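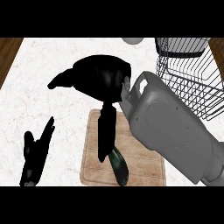 Marble countertop with cutting board and dish rack.

LOVETTI TO SELL WUYTS ATLAS COLLECTION THURSDAY

Lovetti, dealers in old maps and sea charts, will offer the Wuyts collection this Thursday, 7 pm. 680 lots - mostly loose atlas sheets, Low Countries and the Baltic. Top estimate $4,000, for a hand-colored chart in 3 sheets, old folds, margins trimed.

"Good clean paper, most of it," says Jolien Verbruggen, head of maps. "Some worming. All noted in the catalog."

Viewing from noon same day. Bids in the room or by phone, no online biding.

Press: Wilma De Smet, Lovetti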